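How to Soak and Cook Dried Beans Without Losing Your Patience

I came to dried beans late, after years of buying cans at the little grocery in Geltonton, and I wish I had started sooner. A bag costs next to nothing, it keeps for ages in the pantry, and the pot liquid you end up with is worth having all on its own (I drink it from a mug in January, and I'm not a bit ashamed of it).

Start by spreading the beans on a baking sheet and looking them over for pebbles and shriveled ones. Rinse them well, tip them into your biggest bowl, and cover them with plenty of cold water, because they swell a good deal more than you'd think. Stir in a spoonful of salt. My grandmother swore that salt made beans tough, and I believed her for most of my life, but mine have come out creamier ever since I began salting the soak!

Leave the bowl on the counter overnight if your kitchen is cool. In summer I put it in the refrigerator, where the beans can sit for up to 24 hours. If you forgot to soak them - and I forget all the time - boil them for 2 minutes, turn off the heat, put the lid on and let them stand for an hour.
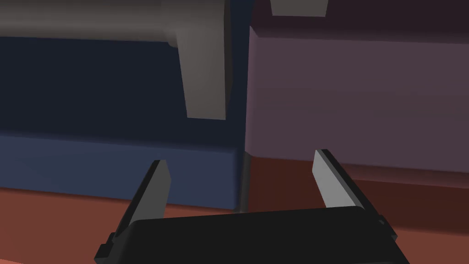 Drain the beans and put them in a heavy pot with fresh water to cover by 2 inches. Add half an onion, a bay leaf, and a good glug of olive oil. Bring it all to a full boil and keep it there for ten minutes, which matters most with red kidney beans, then turn it down until you see just a lazy bubble now and again.

Now go do something else for a while. Small white beans may be ready in under an hour, and big old ones can take three. Taste several before you decide, since one soft bean doesn't speak for the rest of the pot. If the water gets low, top it up from the kettle.

Let them cool in their liquid and pack them that way too. They keep for 3 days in the refrigerator, or you can freeze them flat in bags. Leave a little room at the top of each one.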